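# Una mañana de puertas abiertas en los talleres Dellora

Fui un jueves de mayo, con el paraguas debajo del brazo y muchas ganas, porque llevaba tiempo queriendo ver cómo trabajan los ebanistas de Drirholm.
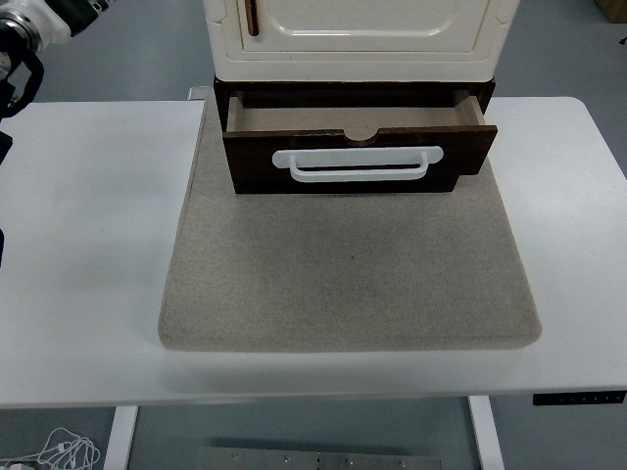

¿Hace falta reservar para entrar? Basta con presentarse en la puerta a las nueve, aunque los grupos de escolares tienen que avisar por correo.

La visita dura dos horas y empieza en el patio de la madera, que huele de maravilla (a resina, a serrín, un poco a café del bar de enfrente). Allí se apilan los tablones con listones finos entre uno y otro para que corra el aire, y nos explicaron que el roble pasa dos inviernos fuera antes de que alguien le ponga una sierra encima. Yo habría jurado que era cosa de unas semanas, ¡qué vergüenza!

Después entramos en la nave grande, donde están los bancos de trabajo. Me quedé un buen rato mirando cómo ajustaban unas colas de milano a mano, con un formón y mucha paciencia, y creo que fui de las últimas en pasar a la sala de acabados. Se oye poco ahí dentro, la verdad, hablan bajito y tienen la radio puesta en una emisora de boleros. En la sala de acabados dan la cera con un trapo de algodón, en círculos pequeños, y dejan que el público pruebe sobre un retal. El mío quedó con churretes, pero me lo traje igualmente y lo tengo en la cocina.

Al fondo hay un archivo precioso con los dibujos de la antigua casa Papadakis, que ocupó el edificio antes que ellos: casi 1.454 láminas, algunas con manchas de tinta y cuentas hechas en los márgenes. Solo se pueden ver las de las vitrinas, y me habría gustado que pusieran mejor luz, porque las de aparadores apenas se distinguían.

Para llegar, lo más cómodo es el autobús que sale de Esley y para junto al puente. Si vais en coche, aparcad antes de cruzarlo, que luego las calles se estrechan mucho. Y llevad algo de abrigo, incluso en mayo, que en la nave hace fresco. Yo volveré en otoño, cuando abren también el taller de tapicería.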